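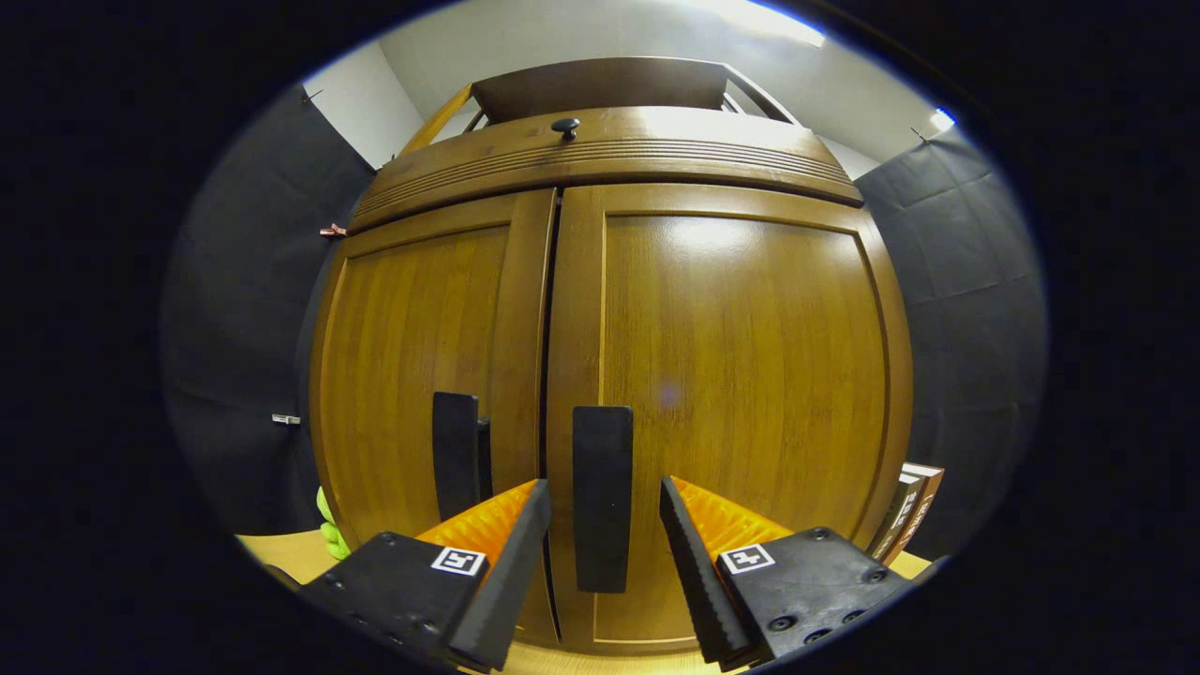 # Stitine Furniture Wax, honey

Our honey wax is the one we sell most of, and the one we would hand you first if you came into the shop at Sutham with a tired old sideboard on your mind and no idea where to begin. It's a soft paste in a tin, it smells pleasantly of beeswax with a little orange behind it, and it goes on with any old bit of cotton (we're very fond of worn-out pillowcases, which seem to be exactly the right softness!).

Hamidreza Rostami first made it up for his own customers, back when he was repairing chairs and couldn't find a wax that warmed up a pale patch without turning it orange. He tried a great many, and grumbled about most of them, and in the end he melted his own in a saucepan that was never allowed back in the kitchen. The recipe has hardly moved from there. We did take the turpentine down a bit in July, after several of you wrote to say it made your eyes water, and we think it's all the nicer for it.

## What it suits

Wardrobes, dressers, table legs, picture frames, bannisters, and most things with a waxed, oiled or shellac finish. It will also go over old varnish so long as the varnish is sound. Please don't use it on floors, as it is far too slippery, or on chopping boards. For bare new timber you'll want a coat of Sondetti sealer underneath, or the first tin will simply vanish into the grain.

## How to use it

Dust well first, and get into the grooves and mouldings with a dry paintbrush. Take up a small amount of wax, smaller than you think, and rub it along the grain one panel at a time. Leave it for 50 minutes with the window open, then buff with a clean cloth until the cloth stops dragging. A shoe brush is lovely for carved bits.

If it looks cloudy afterwards, there is too much on. Rub a tiny dab of fresh wax over the cloudy part, which softens what is there, and buff again straight away.

For a deeper shine, wait until the next day and go over it all once more. Two thin coats will always look better than a single thick one, and after that a piece in an ordinary living room only wants doing once or twice a year.

## Details

- **Colour:** honey (also in clear, and in Rashti, our darker brown)
- **Code:** 1,452
- **Pack:** single tin, or a box of 3
- **Keeps:** for years with the lid pressed down; if it goes stiff, stand the tin in a bowl of warm water
- **Cloths:** wax rags can heat up by themselves when bundled, so spread them flat outdoors to dry before they go in the bin

*Page last updated April 2020. Parcels are taking a little longer than usual to reach everyone, and we're very grateful for your patience.*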